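About Vaveo

Independent testing of grippers, arms, cameras and controllers

Vaveo is a small test bench business. Manufacturers, integrators and labs send us end effectors and arms, and we send back measurements. We do not sell hardware, take commissions on it or publish rankings.

The business started in March 2019 as a side project of Prullon, a machine shop that needed to choose a parallel gripper for a packing line and could not compare the data sheets. Grip force was quoted at the fingertip by one supplier and at the jaw base by another. Prullon built a fixture to measure both, and other shops began asking to use it. We have been a separate company since 2021.

What we test

Most jobs are two-finger electric grippers in the hobby to light industrial range. We also test low-cost arms, wrist and overhead cameras, and the controllers that tie them together. A standard gripper report covers:

Grip force at three finger openings
Repeatability of finger position over 200 cycles
Pick success on our household object set
Cable strain and connector condition at the end of the run
Delay between command and first finger movement

The household set has 43 items, among them cups, mugs, cloths and small wooden pieces. All of it was bought in ordinary shops and can be replaced cheaply. Tapered and ribbed cups are the least forgiving items in the set, particularly on their side, and we report them separately from upright picks.

How we work

Arms are compared in pairs where the job allows it. Each gripper is run on both the left and right mounts, as cable routing alone can change the result. Wrist camera footage and overhead footage are kept for every attempt and supplied with the report, failed picks included. Clients who disagree with a score can check it against the recording.

Control software is Stamik, our own logging and playback layer. It records joint positions, motor current and camera streams on one clock. Clients may bring their own controller, in which case Stamik runs alongside it and only logs. Vlček is our calibration jig, named after the street where the first one was welded. Every arm is checked on it before and after a job.

A typical comparison of 2 grippers takes around 15 working days from delivery of the hardware. Arms take longer – mounting and cable dressing account for most of the difference.

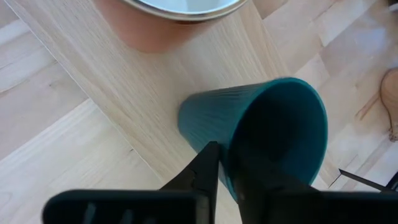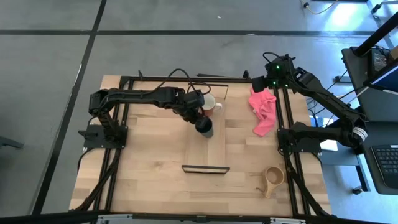
Cup handling: wrist view with the teal cup (first picture) and overhead view of the two-arm cell (second picture).

Enquiries

Send the model number, the supply voltage and the mounting pattern with your first message. Hardware is returned in its original packaging unless destructive testing has been agreed in writing.

Page last updated 2023-07-24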